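Handout 4: Sorting earthworms from the Skernden cores

Each jar holds worms from one core, fixed in formalin in March. Adults are told from juveniles by the clitellum, the thickened band near the front of the body. Count segments from the head end, under low power. 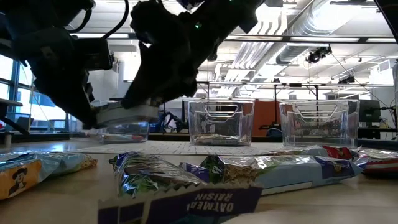

Why are juveniles left out of the species key? The key relies on the position of the clitellum, and juveniles have none.

Record segment counts for whole worms only – 92 to 179 in the Larnport set. Enter fragments by weight.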